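Home | Forums | Instruction | Courses | Gear | Search

Lag putting: do you look at the hole or the ball? 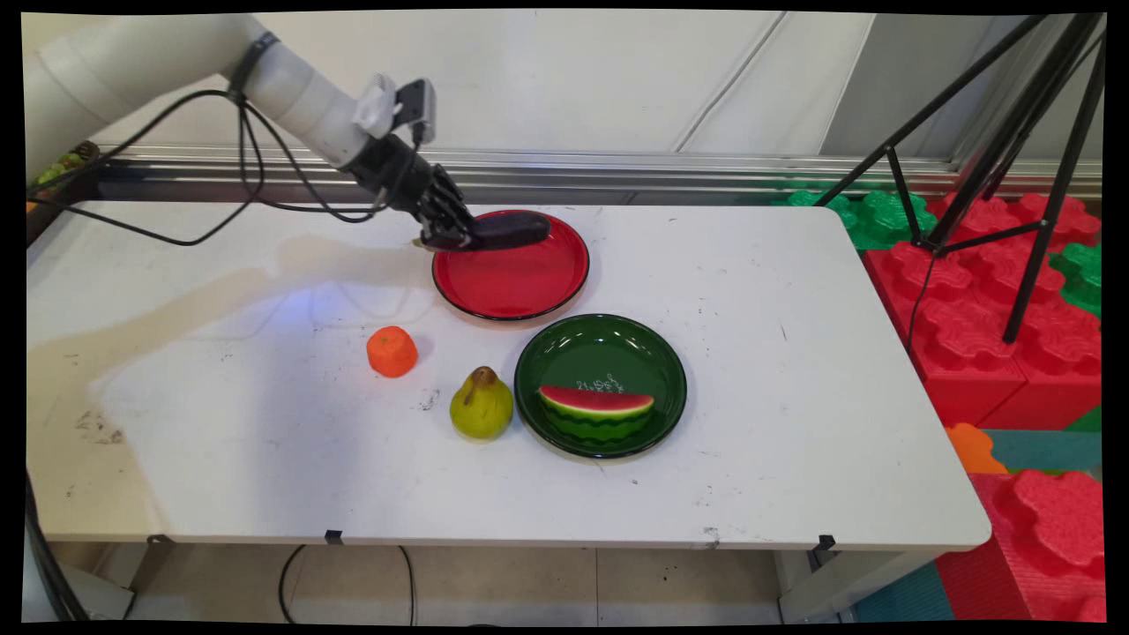

Short Game and Putting

Print this thread | E-mail this thread

planby_pete
Started September 1, 2020

I have to share this! All through July I putted from long range while looking at the hole, the way you'd toss a ball to a friend, and I love it. The practice green at Planby is big enough for proper long ones, so I rolled 12 balls every evening before dark and just watched the cup the whole time. My speed has never been this good. Anyone else?

fringe_dweller

Yes!! Been doing it for years. Inside four feet I go back to the ball (I get jabby otherwise), but from way out it's eyes up, every time.

Schwerdtfeger_F

Sorry, I can't agree. I tried it for a whole season at Lonum and hit so many putts off the toe that my partner started calling them before I did. If you don't strike it solid, your speed is a guess. I look at the hole on my practice strokes, then back at the ball and go. Friederike

planby_pete

But did you give it time? The toe hits went away for me once I quit gripping so hard. I was choking the thing!

wiroj_s

I'm with both of you, if that's allowed. Wiroj Saengthong here, long-time lurker. I learned on the Nuchit course, where the greens are slow and grainy, and looking at the hole helped me finally get the ball there. On quick greens I ran everything past. Now I use it for practice only and I still get a kick out of it.

fringe_dweller

Quick greens are where I like it best, lol. Downhill at Adis last month I two-putted the 2nd from the very back, and that green is a monster.

Schwerdtfeger_F

The back of the 2nd at Adis? OK, that's a good putt. I still say it was your read and had nothing to do with your eyes.

wiroj_s

Pete, did you change your ball position? Mine crept back toward my right foot when I wasn't looking at it.

planby_pete

Hadn't thought of that! Going out tonight to check, will report back.

Reply | Next thread | Back to top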